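Laundry app's cheaper-wash claim rests on a thin trial

Teveo says its new Plusum plan will cut the cost of a weekly wash. The evidence so far is 960 loads in 2 towns, all paid for by the company.

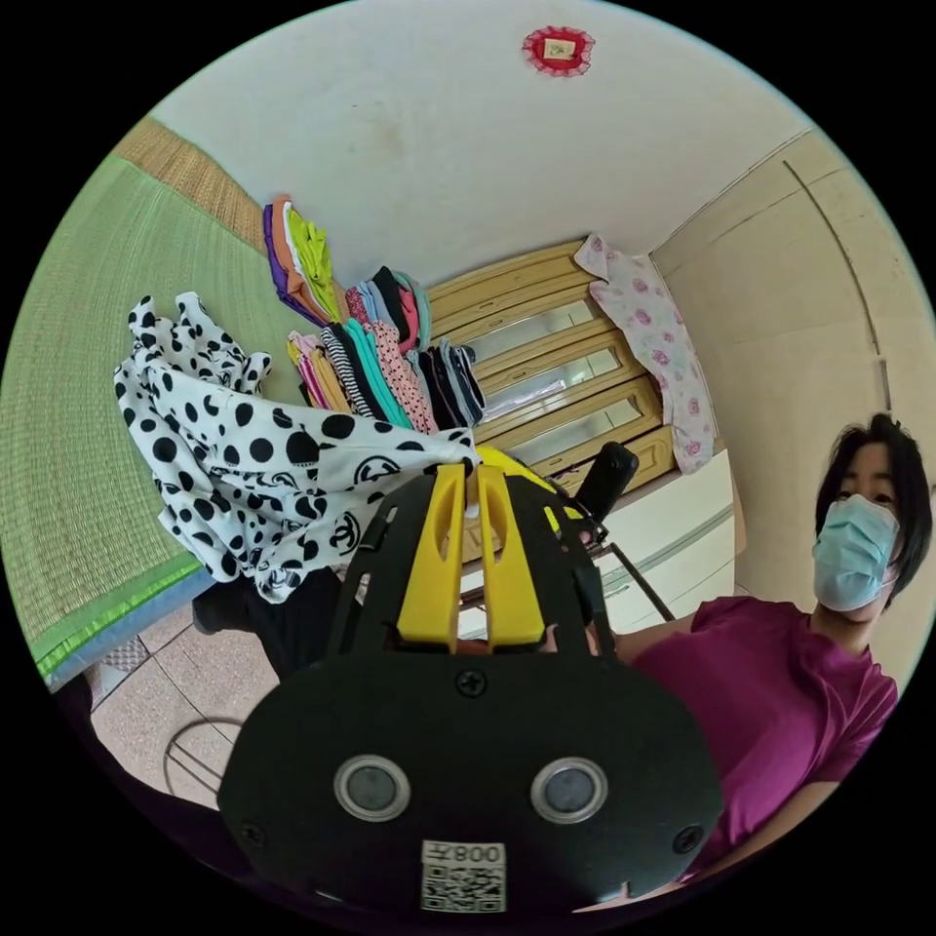
Will customers save money? Only if they wash at night – the daytime price goes up in March.

Tianyou Xia, a spokesman for Teveo, called the results "very clear." He would not share them, and the firm has yet to say what people in the trial paid before they joined. 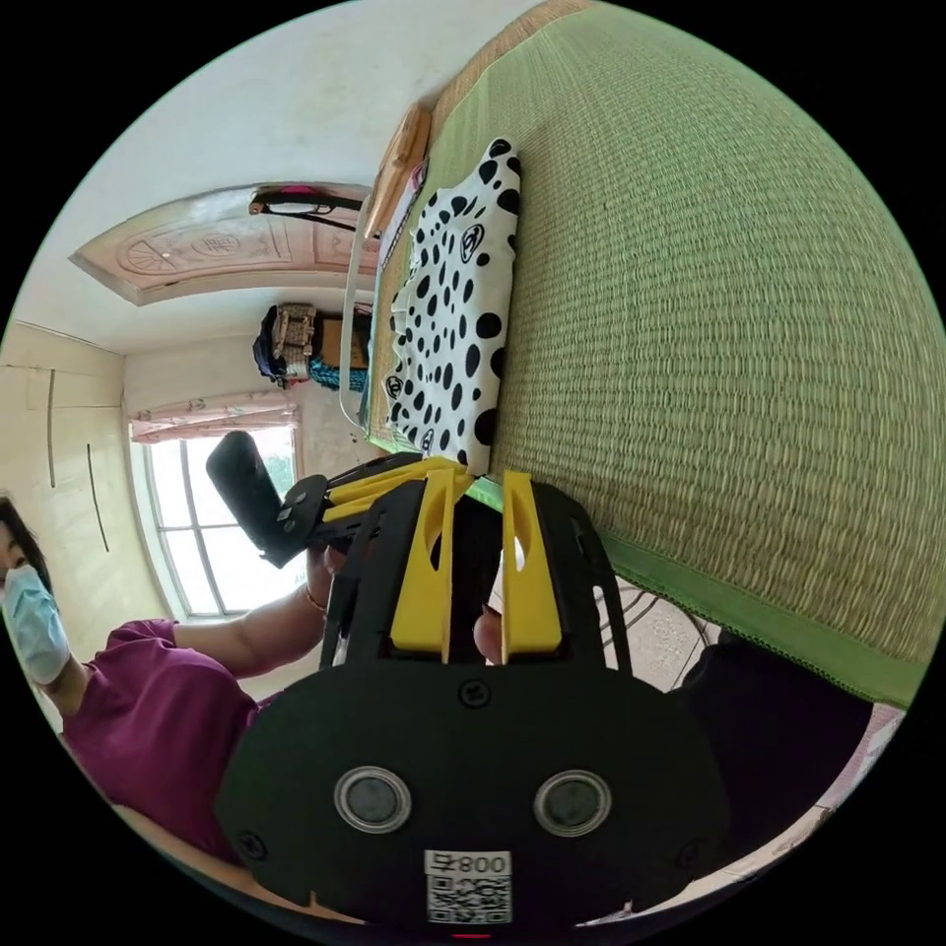 MELLOV, 14th July – Shop owners here were told of the plan by email and given five days to sign up. Two have refused. One said the fee would eat whatever the night trade brought in.

Teveo made much the same promise for its Qian card, then dropped it.

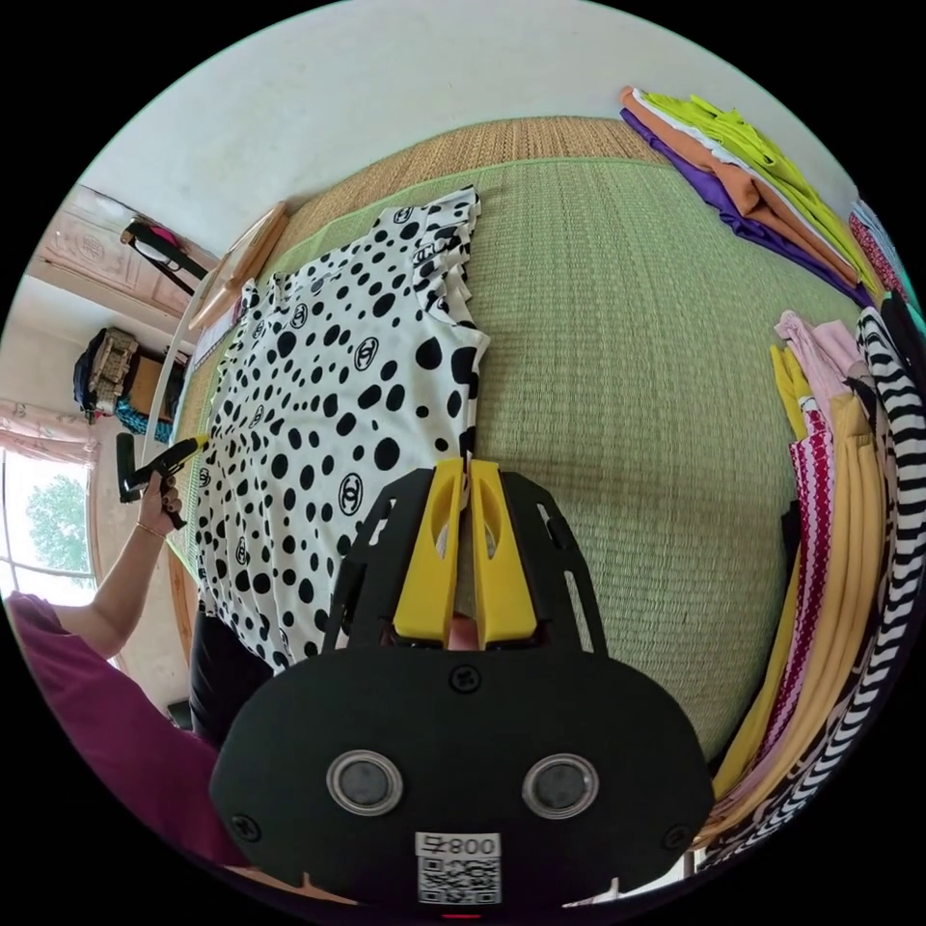 What the plan costs

Shops pay a monthly fee. Teveo has not said how much it will be after the first year.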